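Gandville Community Kitchen
Minutes of the Tableware and Table Setting Group
2025-10-16, in the back room at Poma Hall

Present: nine members of the group, and two from the Monday lunch rota who came to listen and ended up joining in, which we were all very glad of. Apologies had been received from four more.

1. Welcome and last minutes

The chair welcomed everyone and thanked whoever had brought the pear cake, of which a good deal was left and which went round the table during item 3. The minutes of the previous meeting were read and agreed, with one correction: the teaspoons were bought from Cusevano, and the soup ladles came from the hall's own cupboard, where they have now been returned.

2. Plates

We had a long and very friendly talk about plates. The colored ones have been in use at the lunches since the spring and the guests like them a great deal, the orange most of all. Several members said that a bright plate makes a plain lunch look more cheerful, and one remembered a guest asking whether she could have "the sunny one" again. The small raised rim was also spoken of kindly, as it keeps peas and gravy where they belong.

Against this, the group felt that the stock is getting thin. We seat 80 at a full lunch and there are not enough colored plates for everybody, so the last tables to be laid get white. It was felt that a mixed table looks perfectly nice, but that a whole table of white next to a whole table of orange looks as if somebody has been forgotten. Agreed: colors to be mixed on every table from now on, and 14 more orange plates to be ordered from Cusevano before the January lunches.

3. Trays

The black trays with the rounded corners were discussed next. Everyone agreed they are a good size and that the raised edge is a comfort when crossing the room with a full glass. The question was whether a tray should stay on the table as part of each place or go back to the hatch once the food has been served. Those who prefer it to stay said it saves wiping, and that guests with unsteady hands find it easier to keep everything together. Those who prefer it to go back said that the tables are lovely and it is a pity to cover them up. We went back and forth on this for quite some time – the cake helped – and in the end settled on a trial. Trays will stay on the table at the two long tables by the window and go back to the hatch everywhere else, and we will ask the guests what they think.

4. Glasses

The amber glasses are popular, and they do look very pretty beside the orange plates. It was mentioned that they show fingermarks and that they need a proper polish with a dry cloth after the dishwasher. The group agreed to keep a stack of clean cloths on the shelf by the sink. A member offered to hem some old cotton sheets for this and was warmly thanked.

5. The order of setting

The card on the kitchen wall has become hard to read and two of its lines disagree with each other. The group went through it again and agreed the following wording: plate first, fork to the left of the plate, tray to the right where one is being used, glass at the top right corner of the tray. Napkins are to be handed out at the door. A fresh card will be written in large letters and put up by the hatch, where people can see it with their hands full.

6. Money

The group has $691 in hand. The new plates will come out of this, and the rest will be held over for the replacement of the serving spoons. The Sæther Fund has kindly said it would look at a request for a second dish rack, and a short letter will be written before the end of the month.

7. Any other business

The drawer under the hatch is sticking again. Forks are to live in the upper drawer until it has been seen to. There was also a request for a quieter cutlery bin, and ideas are welcome.

The next meeting will be in January, in the same room, and whoever is passing the bakery is asked to bring something nice. The meeting closed with thanks to all and a very full sink of teacups.

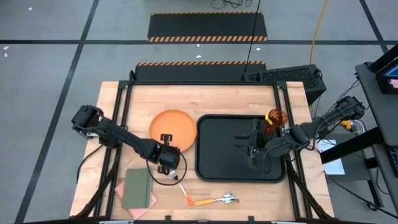
Items 2 to 4: orange plate, black tray and amber glass.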